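# Folding on the bed: gallery, August

Notes and pictures on using a bed as a folding surface. The bed has a slate-blue fitted sheet. The duvet is pushed toward the head end to leave the middle of the mattress free, and white clothing waits on top of the duvet at the far right. The method is the one from the Skendlow laundry sheet, with changes by Isabelle Lévesque, who edits this section.

A mattress is softer than a table, so a garment needs to be pressed flat as well as pulled flat. Dark cotton is the harder case. Folds in black fabric are difficult to see in room light, and an edge that looks straight from one side of the bed may not be straight from the other. 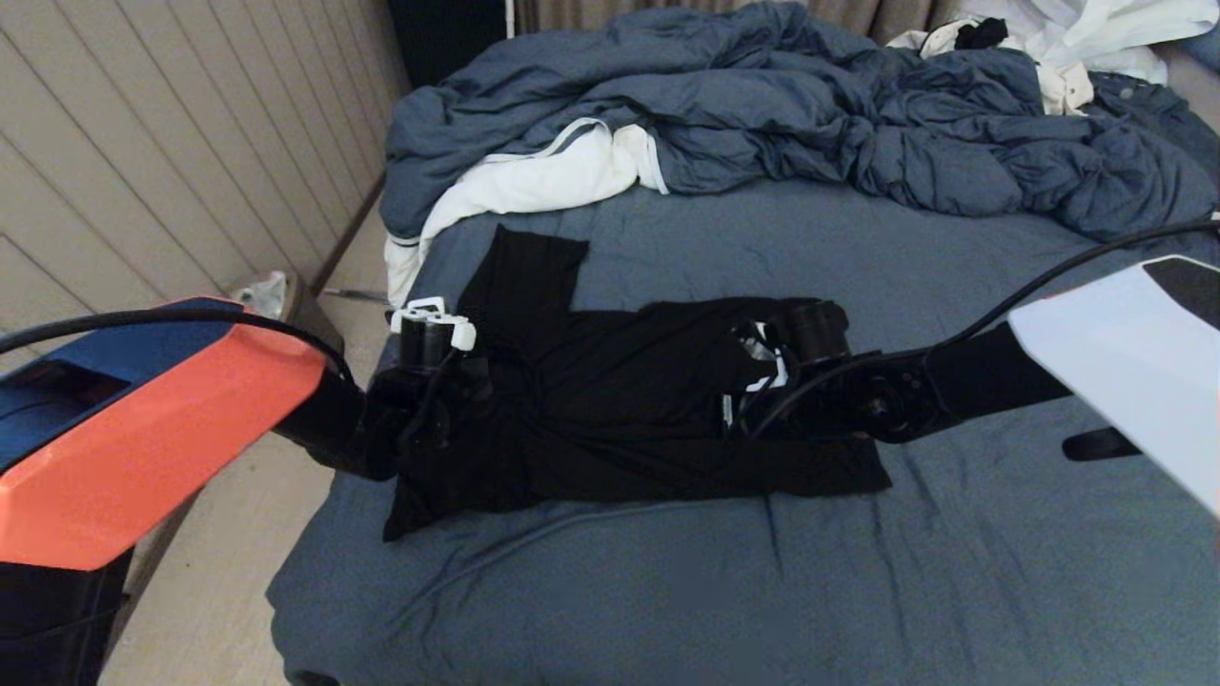
*Black garment, partly folded, held down on both sides. One section still stands up near the top.*

Hold both sides before moving any edge. On a fitted sheet, the fabric under the garment will shift with it if only one side is held. A section that sticks up should be laid down before the next fold — otherwise it is trapped inside and makes a ridge. The lower edge can be left uneven at this stage and squared at the end.

Sheet tension also matters. Pull the corners tight first. Small wrinkles in the sheet do no harm under a T-shirt but will show through a thin blouse. The Cosgrove sheets we used in an earlier gallery were tighter at the corners and gave a flatter surface.
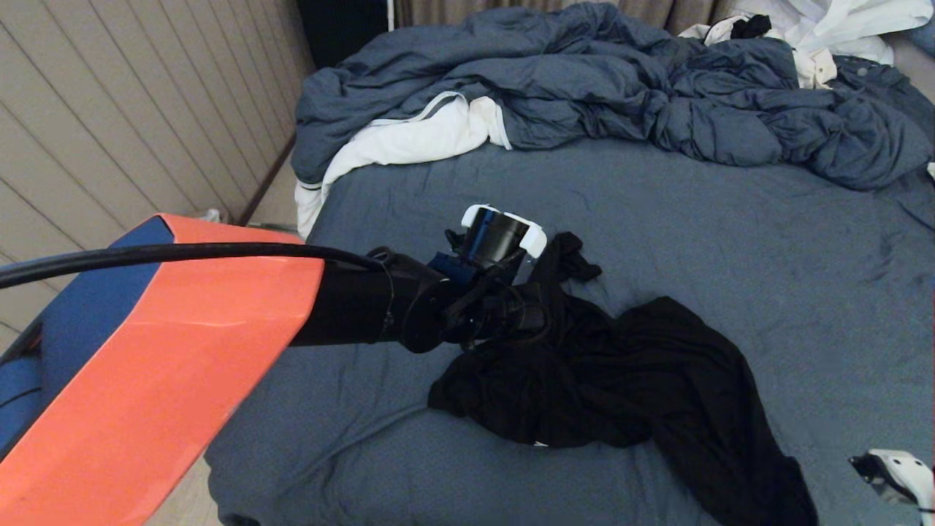 Skukance, August

Black fabric loose on the sheet, bunched in the middle, with a long tail toward the front of the bed. For a garment in this state, the order is as follows:

1. Find the collar or the hem. A label is a useful guide where there is one.
2. Lift by the shoulders and let the rest hang.
3. Lower it hem first, front side down.
4. Smooth from the center out to the sides.

Twisted parts should be opened by hand before step 2. Pulling on a narrow strand tightens the twist and can stretch a knit. Lay the garment clear of the duvet. Its folds are deep enough to take in a sleeve, and the blue and the black are close in tone under a weak lamp. We read by a 60-watt bulb for years and do not recommend it for this work.

White items are kept apart in their own pile and folded last. Shirts with buttons take longer than T-shirts and need more of the bed. 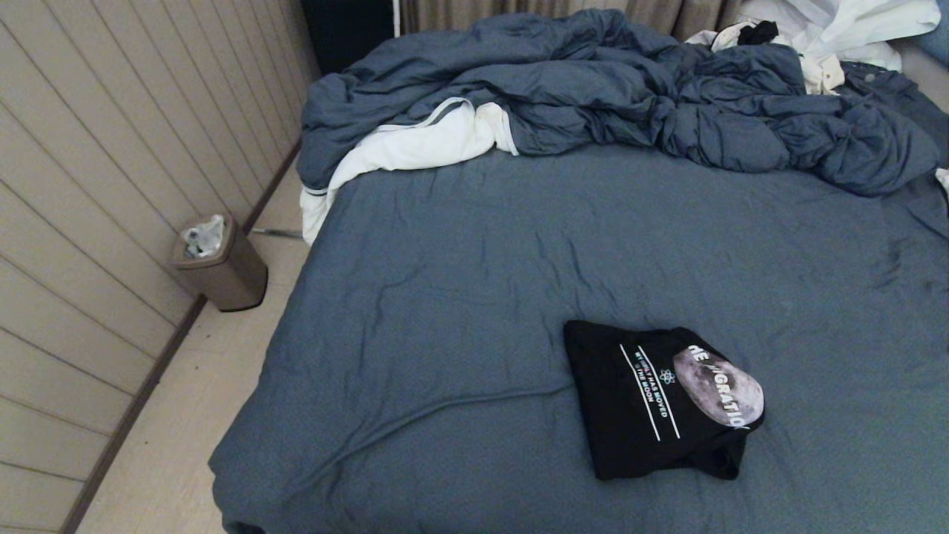

The finished T-shirt is placed with the print facing up, so that it can be identified in a drawer without being opened. For prints, fold the sleeves and sides to the back. A crease across the print will wear in the same line after repeated folding, and the ink tends to crack there first.

Stacks on a mattress lean. Our limit is 7 T-shirts to a stack — beyond that, move them to a shelf or start another. Hendutero drawer boxes take a stack of this size on its side.

The duvet is shaken out and spread last, after all clothing has left the bed. Any white lining that has slipped out at the side should be tucked back in before the cover is closed.

Gallery no. 3748. Corrections to Isabelle Lévesque, laundry section.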